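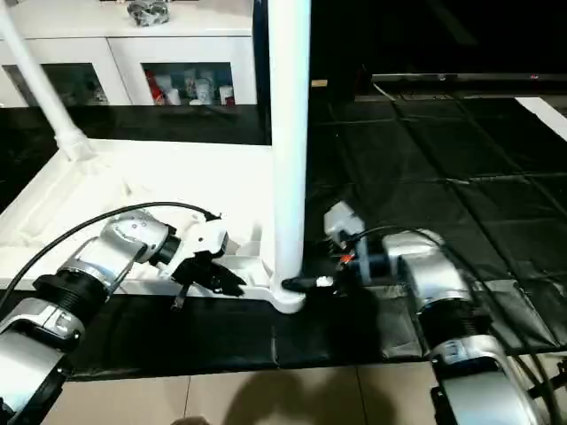

Clollirley two-arm kit for light assembly and cleaning jobs – rent or buy?

Asked in Robots and Automation, Druvdale Community Help
3 answers

I'm trying to decide whether to keep the Clollirley two-arm kit after the trial. I have it from Lostthorpe on their monthly plan, $298 a month with delivery and the first setup visit included. The trial runs 30 days and I have to tell them one way or the other by Monday.

What I want it for is pretty dull. I look after a small stock of white plastic stands, the kind with a wide shallow tray for a base and tall poles that go into it. They go out to customers and come back, and each one needs to be checked, wiped down and have its poles seated properly before it goes out again. I do this on the floor because the poles are too tall for my bench.

The good so far: the two arms can both get at the base without running into each other, as long as I leave the stand roughly where it was when I taught the job. The teaching part was easier than I expected. You move the arms through the job by hand and save it.

The bad: anything round and smooth with a taper gives it trouble. On a straight pole the fingers hold well. On a part that gets narrower toward one end they will sometimes grab and then creep toward the thin end. I've tried turning up the grip force and that made it worse on one part and better on another.

My other complaint is the cables. They loop over the arms and I'm always wondering if one is going to catch on a pole.

So, is the taper problem something I can fix, or is it just a limit of the stock gripper? And has anyone rented past the trial and been glad they did?

Edit: I'm on the standard black fingers, not the soft ones. The person on the phone at Lostthorpe said the soft ones are extra.

Answer 1 – marked as helpful by the asker

I've had the same kit on the same plan since August. The taper problem can be mostly fixed with where you grab and the order you do things in. Force is the last thing to touch.

Go low. If the part sits in a collar or on a rim, teach the grab just above that rim, one finger on each side, and come in slowly. The fingers have a rough surface and they hold fine if they meet the part square. What happens with most people is they teach the grab halfway up because it's easier to see, and then the fingers close at a slight angle to the surface.
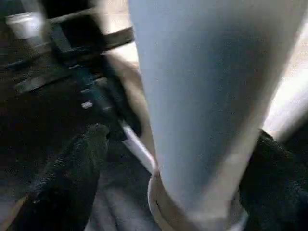 Then close the fingers in two steps. Save one position where they are near the part but not touching, let the arm settle, and save a second one for the actual close. If you do it all in one move the arm is still traveling when the fingers arrive, and on a smooth part that's enough to start it creeping. The manual does cover this, but it's on page 32 under "Fragile items" and I only found it after two weeks.

Watch the wrist camera view while you teach it. If one finger gets to the part well before the other, back off and shift the arm over. You won't catch it standing behind the kit.

After that, lift a tiny amount and pause before doing the real move. If it's going to slip you want it to slip there.

On the cables, I used hook and loop ties and left plenty of slack at the wrist. Don't tie them tight. I did that first and one pulled halfway out of the gripper housing when the wrist turned all the way around.

As for renting, I kept mine. Each stand-type job takes me 40 minutes to teach and then I leave it alone. If your parts change every week I'd say send it back.

Answer 2

Get the soft fingers. Problem solved.

Answer 3

I had the soft fingers and sent them back, so I don't fully agree with the answer before mine. They were good on cups and small bottles. On anything tall they let the part lean, and a tall pole that leans a little at the bottom is leaning a lot at the top.

I didn't keep the kit. My reasons may not apply to you. I have a small shop and had to clear the floor every time I used it. Also the setup visit is free once, but if you move the arms and want them aligned again, that's a paid visit. Ask Lostthorpe about that before Monday and get the price in an email.

I looked at the Pfeiffer single arm after that. It costs less, but with one arm you need a clamp to hold the base while the arm does the pole. For your stands I think two arms is right.

One more thing, put tape on the floor or mat for the corners of the tray. My stand drifted a little each time I swapped one for the next and I blamed the gripper for days.

Comment from the asker

Thanks. I moved the grab down to just above the rim and split the close into two steps, and ran it a few times tonight. Less creeping, still some on the widest part. Going to tape the mat tomorrow and email Lostthorpe about the alignment visit.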